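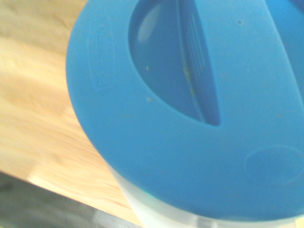 *Blue lid, showing the recessed opening and grip ridges.*

# Cadari lidded pitcher

Code 3682. Sold by Vustdale Kitchen and Table.

The Cadari is a plain plastic pitcher for water, squash, iced tea or milk. The body is a frosted, see-through white and the lid is bright blue. It has a looped handle in the same white as the body. You can see roughly how full it is without taking the lid off, although a pale drink such as milk is harder to judge than squash or tea.

## Sizes and stock

| | |
|---|---|
| Holds | up to 2 litres |
| Body | frosted white plastic |
| Lid | blue plastic |
| Handle | white loop |
| Packed | singly, or by the case of 48 |
| Delivery | 7 working days |

Cases are made up of one size and one colour. Spare lids are listed under the same code with an L after it. The Cadari lid doesn't fit the taller Pralloteo jug, and the Pralloteo lid doesn't fit this one, so please check which you have before ordering. The name is on the underside of the base.

## The lid

The lid presses on. Push down all the way round the rim until it sits level. If one side stands up, lift it off and start again, as forcing it can bend the edge over time.

The opening is set down into the top of the lid, wide at one end and narrow at the other. Beside it is a sloping flap with fine raised lines to stop your thumb sliding. Turn the lid so that the opening lines up with the spout before you pour. Pouring with it turned the wrong way is the usual cause of drips.

It is not a sealed lid. The pitcher must be stored upright, and it isn't meant for carrying drinks in a bag or a car. For that, use a screw-top bottle.
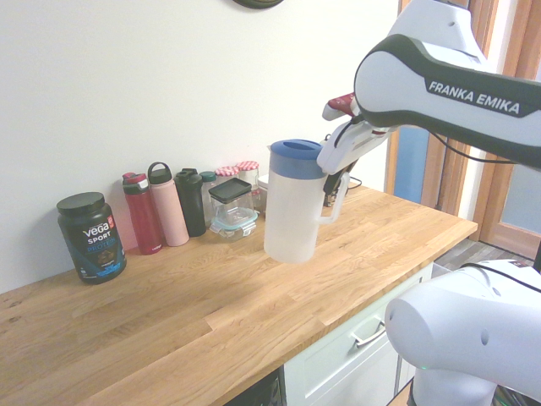
Bronwyn Kereama wrote to us that the handle was the reason she bought a second one. "I can get my whole hand through it and it doesn't twist when the jug is full. My only grumble is that the lid takes a firm push the first few times." New lids are a tight fit and do ease with use.

## Cleaning

Wash the pitcher and lid before first use. Both parts can go in the dishwasher, the lid on the top rack. By hand, warm water and washing-up liquid are enough. Use a bottle brush in the recess around the opening, where squash tends to dry and go sticky.

Don't use scouring pads. They mark the frosted finish and the marks don't come out. Tea left overnight may leave a brown tint. Fill with warm water and a spoonful of bicarbonate of soda, leave for an hour, then rinse well.

Let both parts dry before putting the lid back on. A pitcher put away damp with the lid closed will smell stale.

## Where to keep it

The pitcher can stand on the worktop with the bottles and food boxes, or in the fridge door if your door shelf is deep enough. Measure the shelf first. The handle adds to the width and most returns we get are for this reason.

Keep it off the hob and away from the toaster. It isn't suitable for the microwave or the freezer, and boiling water should be left to cool before it goes in.
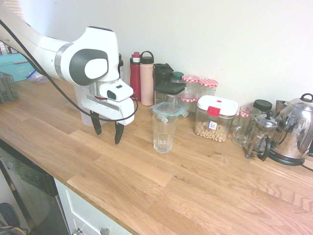
One customer asked if it would do for filling sports bottles as well as glasses, and said her old jug had poured far too wide for that. The Cadari will manage a wide-necked bottle if you pour slowly. For a narrow neck you will want a funnel, and the Dobson funnel set (small, medium and large) fits most drinking bottles.

Filling a glass is easier. Keep the spout close to the rim and tip the pitcher gently. When it is nearly full the first of the water comes out quickly, so start with a slight tilt.

## Returns and spares

Unused pitchers may be sent back within the month. We can't take back a pitcher that has been used, but if the lid arrives cracked or won't sit flat, send us a photograph of the rim and we will post a new lid free of charge. Handles are part of the body and can't be replaced on their own.

Page last changed Apr 1, 2022: case size corrected, spare lids added.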